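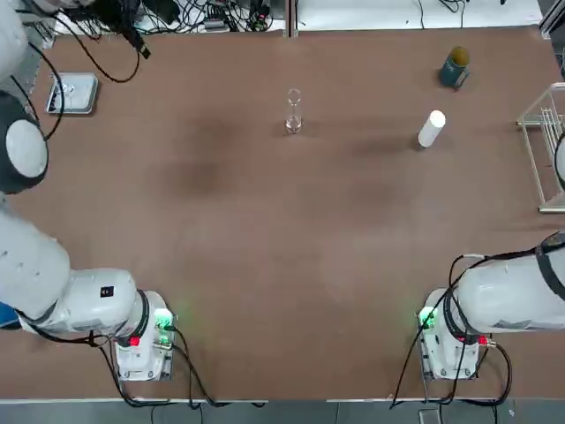 Bench staff wanted, Kakthorpe site. Days, start in May.

Eveo runs the returns bench for Cadport. 3,000 items a week, mostly kitchen and lab stuff - glassware, tins, trays, racks. Used to be all hand sorted. Now the two-arm stations do the easy lifting and our people do the rest, and we need more people who can do the rest.

What you'd do: set out the items, start the run, watch it, step in when an arm gets stuck. Check for chips and cracks. Log what went wrong in plain words so the software team at Arruda can fix it. Some packing by hand still, expect that.

What's changed, so you know before you apply. Less lifting. Less walking. More standing at one spot and more screen time, which a few of the old crew didn't like. No one was let go, 27 of us moved over and got two weeks paid training. You'd get the same. Supervisors don't use the station logs to rate you, its in the contract.

No robot experience needed. Good eyes, patience, OK with glass. Steel toes, we pay for them.

Shifts are 7 to 3, short break every two hours. 15 openings, first training group starts on a Tuesday.

To apply - call the front desk, ext. 63, ask for Kamlesh Maurya. Or stop in before noon. Bring ID and one referense.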